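Bench notebook – October, equipment planning for the sorting cell

Started 8:40, coffee in hand, and I already like where this is going.

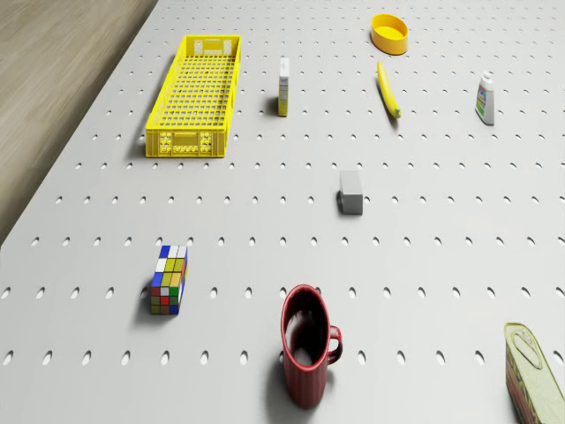
Layout 4 in the sim. Crate at the far left, mug nearest the camera.

Spent the morning on the question we keep circling: what do we buy first? We have the sim running well enough now that I can plan purchases against it, which is a huge step up from arguing over catalogs. I want this entry to hold all the thinking so Rostislav can pick holes in it before the order goes in.

The table

Perforated top, like in the model. I was on the fence until this week, but I am fully sold. Being able to drop a peg or a clamp anywhere makes changing a setup so much faster, and the rows give you a quick way to put an object back close to where it was. Two ways to get one:

Closatow sells a ready-made top with legs, 2,413 delivered. Flat, white, good edges, four-week wait.

Bartoš would cut a plain sheet for us and we'd build the base. Quote is 1,000 for the sheet with the holes in it. Frame material and our own hours on top of that, and I know what our hours are like.

One catch I noticed while moving things around in the sim: the holes are oval, and both quotes are for round ones. Need to decide if we change the model or ask for slots. My vote is change the model. Slots cost extra at both places and I can't think of a fixture we own that would care. But the vision people should get a say, they may have tuned something on those dark ovals.

The arm

Still the big one. Erunthorpe's smaller arm is 3,667 a quarter on lease, with the controller included. Buying outright would eat everything else on the list, so lease first, decide next year. I'm happy with that! It means we can have real motion before winter is over and still afford decent grippers.

Reach is what I worry about. In this layout the bowl is way up at the far edge and the tin is down in the near right corner, so whatever we lease has to cover corner to corner with the wrist still able to point down. Ran the reach check with the arm base on the long side: good everywhere except the last couple of rows at the back. Base on the short side: worse. Try a base on a riser next – a riser is cheap and we can make it here.

Grippers

Bořivoj wants suction only, to keep the budget small. I get it, but look at what we are asking the thing to pick up. Carton, fine, suction will love it. Tin, probably fine if we stay off the embossed part of the lid. Then you get to the banana, and the mug with its handle, and the little gray block (eraser or sponge, the mesh name doesn't say and it matters, suction on a real sponge is hopeless). And the crate is all openings, floor included. You would never get a seal on those walls. So: parallel fingers first, suction second as an add-on. Told Bořivoj, he grumbled and then sent me a link to a very nice set of soft fingertips, so I'm counting that as a yes.

Finger opening: get the wider one. The puzzle block is the test case for me, standing up, the long kind. I want to be able to grab it from above or from the side and not have to choose the fingers around it.

Objects

This is the cheap part and the fun part. Budget 50 for the whole household set. Real bowl, real mug, tin from the grocery store, bottle with a busy label. For the banana buy a plastic one plus real ones when we need them. I'd like the colors close to the sim where it's easy (yellow bowl, dark red mug), mostly so we can compare side by side without squinting.

The crate comes from somewhere else. Plastano makes a yellow one with lattice sides that looks very close in shape, asked for a sample and their drawing. If the drawing comes we can put their exact crate in the sim, and then the bin and the model match for once.

Lighting

In the render everything throws its shadow left, lit from the right. Our room has windows on the other side. I don't want to spend on lighting until the table is in, but put a line in the plan for two panels and a blind. Rostislav thinks the blind alone will do most of the job. Cheap to try, so try that first.

Order of buying, as of lunch

1. Object set and crate sample, now
2. Table, Closatow unless Bartoš comes back with a price that includes the base
3. Blind
4. Arm lease, start date to line up with the table arriving
5. Parallel gripper, soft fingertips
6. Suction add-on, light panels if there's money left

After lunch: redid the reach check with the riser in the model. Much better! The back rows are covered now, with the wrist straight down, and I only lose a thin strip right next to the base where we'd never put anything anyway. Saved as layout 4b.

To do
– ask Erunthorpe if the lease clock starts at shipping or at delivery
– floor: the room model has wood, ours is concrete, swap the texture
– send Bořivoj the mug handle size for the fingertips
– cable route for the controller, left leg or under the top?
– Rostislav to check the riser drawing before I cut anything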